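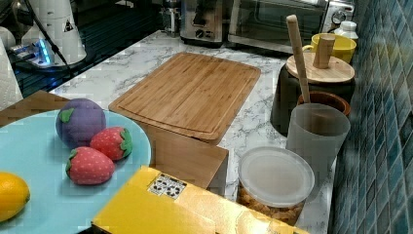 Genalyn Marquez
Helolholm学生ロボットクラブ 把持・計画班 班長

宛先:把持・計画班メーリングリスト
件名:Re: 台所課題の認識失敗と干渉モデルについて
2019年3月22日

班の皆さん

Marquezです。認識担当からの質問に返信します。引用が長くなりますが、後から参加した人も読むので残しておきます。

＞ 台所課題の把持ログを読み直しています。
＞ 保存されている476試行のうち、失敗と記録されたものを見ると、
＞ 原因欄が「認識」になっているのに、候補領域そのものは
＞ 正しく出ている例が混じっています。
＞ 原因欄は誰がどの基準で付けているのでしょうか。

原因欄は操作担当がその場で付けています。基準は文書化されていませんでした。これは私の落ち度です。次回から次のように分けてください。

候補領域が出ない、または別の物に出た場合は「認識」。
領域は正しいが、把持姿勢が物体の中心から外れた場合は「姿勢」。
姿勢は正しいが、経路が見つからない、または途中で停止した場合は「経路」。
つかんだ後に落とした場合は「保持」。

迷ったら「未分類」とし、備考に状況を一行書いてください。推測で「認識」に入れるのはやめてください。過去のログについては遡って直しません。動画が残っていない試行があり、直せるものだけ直すと比率が歪みます。集計は旧基準と新基準で別の表にします。

＞ 苺のぬいぐるみが隣り合っているとき、Iltoの出力では
＞ 一つの領域にまとまることがあります。
＞ 紫の果物が接していると、そちらまで含まれる場合もあります。
＞ 色のしきい値を狭めるべきですか。

色のしきい値は変えないでください。苺はどちらも赤地に白い点で、色だけでは分離できません。しきい値を狭めると白い点が穴として抜け、領域の重心がずれます。以前それを試した分岐があり、結果は悪化しました。

分離には緑のへたを使う方針です。苺のへたは置き方によって向きが違い、写真の配置でも片方は右、もう片方は左上を向いています。へたの領域を先に検出し、そこから赤い領域の主軸を推定すれば、接していても境界を引けるはずです。ただし紫の果物にも葉の形をした緑の部分があるので、緑と隣接する色を組にして判定してください。緑だけで物体数を決める実装は不可です。

レモンは別の問題です。表面に光沢があり、照明の反射で黄色の一部が白に飛びます。さらに手前に黄色い箱を置いた配置では、色の候補として箱の天面も残ります。箱の天面も光沢があるので、反射の有無では区別できません。大きさの上限と、皿の縁の内側という条件を両方かけてください。皿の縁は水色で輪郭がはっきりしているため、楕円の当てはめは比較的安定しています。皿が画角から外れている場合は弧しか取れないので、当てはめの残差も必ずログに出してください。

＞ 天板の模様で偽の輪郭が出ます。
＞ 灰色の筋が物体の縁と判定されます。
＞ 大会までに無地のシートを敷くことはできますか。

敷きません。Istthorpe大会の台所部門の規則では、作業面の模様を競技者が変更することは認められていません。練習だけ無地にしても8月の本番で同じ問題に戻ります。

灰色の筋は高さを持たないので、輪郭の両側で奥行きの差を取り、差がなければ捨ててください。難しいのは奥行きが欠損している画素の扱いです。現在のコードは欠損をゼロで埋めており、筋の隣に欠損があると大きな段差に見えます。欠損は欠損のまま渡し、判定不能として残す形に改めてください。台の左手の暗い光沢面でも同じことが起こります。あの面は大理石調の天板よりやや低いのに、反射のせいで高さの推定が安定しません。作業領域から外して構いません。

＞ 干渉モデルについてもお聞きします。
＞ Jacquetで経路を計画すると、右側の容器の近くを通る経路が
＞ よく選ばれます。見ていて怖いので、右側全体を
＞ 進入禁止にしてもよいでしょうか。

右側全体の禁止には反対です。まな板の上へ物を運ぶときの手首の向きに余裕がなくなり、解が見つからない場合が増えます。経路が容器に寄る原因は、点群に容器が十分に現れていないことです。透明な保存容器は中身の茶色い部分だけが点になり、側面と蓋の縁が抜けます。半透明のコップも輪郭が不完全です。そこから上に長く伸びている木の棒は細く、間引き処理で消えています。棒は少し左に傾いているため、コップの真上だけを塞いでも足りません。

対策は次のとおりです。

まず、間引きの前に細い構造を抽出し、見つかったものは円柱として干渉モデルに追加します。半径は実測より大きめに取ってください。次に、保存容器とコップは点群から形を作らず、あらかじめ用意した直方体と円錐台を当てはめます。当てはめに失敗した場合は計画を開始せず、停止して操作担当に通知します。失敗したまま空きとみなして動かす設定は削除してください。設定ファイルに残しておくと、いずれ誰かが使います。

奥のトースターとオーブンは遠いので、まとめて一つの箱で近似して問題ありません。青いタイルの壁は平面一枚で十分です。目地の線まで拾う必要はありません。壁の平面からは余裕を100ミリ取ります。狭いと感じるかもしれませんが、現状の校正誤差ではこれより詰める根拠がありません。

＞ まな板が傾いています。
＞ 置き動作の目標姿勢は水平のままでよいですか。

水平のままでは駄目です。まな板は木の箱の上に斜めに載っているので、目標姿勢は板の法線に合わせます。平面の推定には板の中央部だけを使い、周囲の溝は除外してください。溝を含めると法線がわずかに外側へ傾きます。木目の縦縞は奥行きには影響しませんが、特徴点の対応付けでは隣の縞と取り違えることがあります。板の位置合わせには縞を使わず、丸みのある角と外周の直線を使ってください。

置くときの押し付け力の上限は2ニュートンに設定しています。柔らかい果物は、接触してから力が立ち上がるまでに遅れがあります。力の検出だけを待つと、ぬいぐるみを押し潰したまま板も動かします。指先の高さと力の両方を条件にし、先に成立した方で開いてください。開いてから退避を始めるまでの待ち時間は約400ミリ秒です。短くすると布が指に引っかかり、長くしても成功率に差は見えていません。この値は現在の指の表面材に対するものなので、材料を替えたら測り直しです。

＞ 最後に、練習の配置は毎回同じにすべきですか。
＞ 比較のためには固定したほうがよいと思います。

比較用の配置と練習用の配置を分けます。比較用は固定で、コードを変更したときだけ実行します。練習用は毎回変えてください。変えてよいのは果物の位置と向き、皿の位置、まな板の傾きです。コップと保存容器は、干渉モデルの修正が入るまで動かさないでください。複数の条件を同時に変えると、失敗の原因が追えません。

比較用の配置は、天板の隅を基準にした座標で記録します。写真だけでの再現は認めません。前回、写真を見ながら並べ直した人が三人いて、全員の皿の位置がずれていました。配置表の雛形は共有フォルダに置きました。列は物体名、位置、向き、接触している相手、備考です。接触している相手の列は面倒でも埋めてください。苺の分離の評価にはここが必要です。

作業の分担です。へたを使った領域分離は認識担当、欠損画素の処理も同じ担当でお願いします。細い構造の抽出と形状の当てはめは計画担当。置き動作の終了条件は私が書きます。原因欄の新しい選択肢は、記録画面に今夜入れておきます。

変更は一つの提出に一項目だけにしてください。しきい値の調整と関数の改名が同じ差分に入っていると、査読に倍の時間がかかります。比較用配置の結果を添付していない提出は、内容を見ずに差し戻します。

未解決の点が一つあります。紫の果物が皿の奥側にあり、手前に苺が並んでいる配置で、上から入る把持姿勢と斜めから入る把持姿勢のどちらを優先するかです。上からなら苺への干渉は避けやすいのですが、葉の部分をつかむことがあり、持ち上げたときの姿勢が読めません。斜めからは胴をつかめますが、指の片側が苺に触れます。両方のデータを取った人がいれば、ログの場所をこのスレッドに返信してください。印象だけの報告は不要です。

Marquez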